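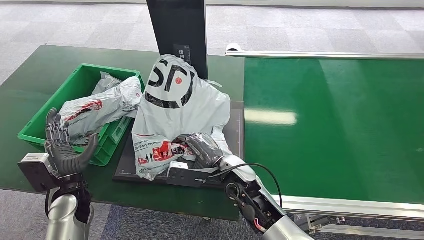 Chapter 5
Receiving Soft Parcels

In the previous chapter we worked with cartons. A carton has six sides and keeps its shape, so it is easy to measure and to stack. A plastic mailer bag behaves differently. It folds, it sags, and it takes the shape of the thing inside. In many small depots the soft parcels are now the larger part of the daily work, and the student must learn to handle them with the same care.

After this chapter you should be able to prepare a sorting table, to read the outside of a bag, and to enter a parcel in the receiving book.

5.1 The printed bag

Most mailer bags carry two kinds of information. The first kind is the print of the carrier: a logo, a slogan, colored pictures. It is the same on every bag of that type and says nothing about the single parcel. The second kind is the label, and only the label counts for sorting.

Beginners often mix these two. A large red print with a battery symbol catches the eye at once, but it does not prove that a battery is inside. Smooth the bag with the flat hand, find the label, and read it completely. When a word disappears in a fold, open the fold – do not guess the rest. 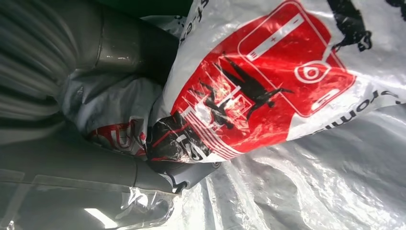
5.2 The table and the crate

Bags that wait for sorting stay in an open crate, because on a bare table they slide over each other and fall. Place the crate at one side and keep the middle of the table for the parcel in work. Take one bag at a time, lay it down with the label up, and let it settle before you write anything.

In the Brodbridge depot, where Blagoje Vasić trained new workers, a parcel of 227 grams was once entered as 200. The bag was leaning on the crate. We will return to this case in Exercise 3.

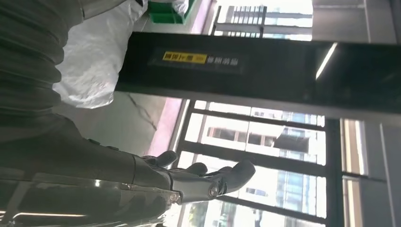
Figure 5.3 White plastic bag and green crate at the sorting place.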